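4.2 Where people sit, and for how long

I should say up front that I came to this study as a regular. I had been drinking coffee at Clundomier for years before it crossed my mind to write anything down, and my first notebook is mostly complaints about the playlist. So when I say the patio fills before the inside room does, I'm partly reporting what I logged and partly what I already believed, and I've tried to keep the two apart in the tables.

The basic pattern held at both of the cafes that let me stay all day. At Clundomier, people working alone took the wall seats first, then the window, and only then the long shared table. At Zosik, which has live music on its back deck two nights a week, the order flipped as soon as the sound check started -- the laptop crowd packed up or moved to the front, and groups took over whatever they left behind. I logged 300 visits in all, most of them in April, when it's warm enough to sit outside and students are still in town.

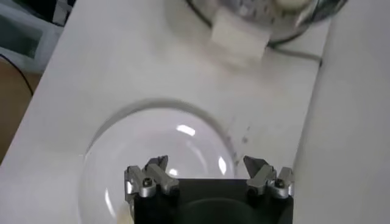

Figure 10. White tabletop.

Table surface came up far more than I expected when I talked to customers. I had asked about noise, outlets and price, and people kept steering me back to the tables (too small, too sticky, too dark to find your pen on). Several told me they liked a plain white top like the one in Figure 10, mostly for reading and drawing, and one woman at Zosik said she would skip a comedy night altogether if she got stuck with one of the tiled ones. Muriithi, the roaster that supplies both places, also runs a tasting counter, and the staff there told me much the same thing about their own customers.

How long people stayed is a messier story. Solo visitors at Clundomier stayed longest on quiet afternoons, no surprise, but on event nights at Zosik they either left before the first act or stuck around until closing. I don't have a good explanation for that split. Cikel's earlier survey of neighborhood bars found something similar with trivia nights, though they only counted people who bought a second drink, so I'd be careful about lining the two up. I come back to the question of second drinks in Section 5.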